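# Write the bench down before you write the rules

I have sat through a good many meetings about safe working with robot arms, and at Trosley we once had a draft code that ran to 68 pages.
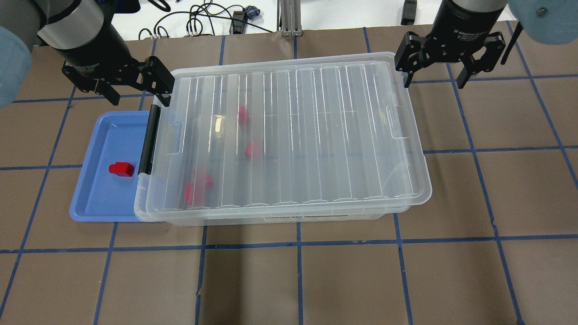

*Two grippers over a lidded storage bin, on taped brown paper.*

I'm terribly fond of tape, I must admit. A grid on the table costs next to nothing, and it lets somebody at Avdale and somebody at Skeltis talk about the same square without a long telephone call (and I have had some very long telephone calls!). Yet our draft gave the table surface one sentence, and spent 11 paragraphs on the colour of warning signs.

My old colleague Armindo Carrilho used to argue that any standard for shared benches should begin with the dull things - how the paper is laid, when it is replaced, where the cables go, whether a lid counts as open or shut when a latch is only half done up. I thought him fussy at the time. I've come round to his view, slowly and with a fair bit of grumbling.

So my plea to whoever takes on the next draft is a simple one: spend a morning at the bench first, and take a pencil.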